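Anqi Feng, Wednesday
Week two of comparing hand-held grippers, Orus against Minami. Laundry jobs this time.

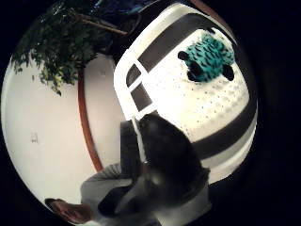
Both were run on the same task list at Wedbridge, 66 runs each. The Orus is lighter and my wrist was fine at the end. The Minami has the better trigger.

2/ Fisheye on both. The Minami lens is wider, so you keep more of the room, but anything close to the fingers bends a lot. Plurkgate's tracker lost position on 7 Minami runs and 3 Orus runs.

3/ Soft things are harder than I'd expected. Flat grey finger pads slip on towels. Swapped to ribbed rubber and the grip was better on both units.

4/ Calibration takes some 2 minutes on the Orus. The Minami wants it redone every time you change the battery.

5/ Going with the Orus for May. Will post the pad files once I've fixed the screw holes.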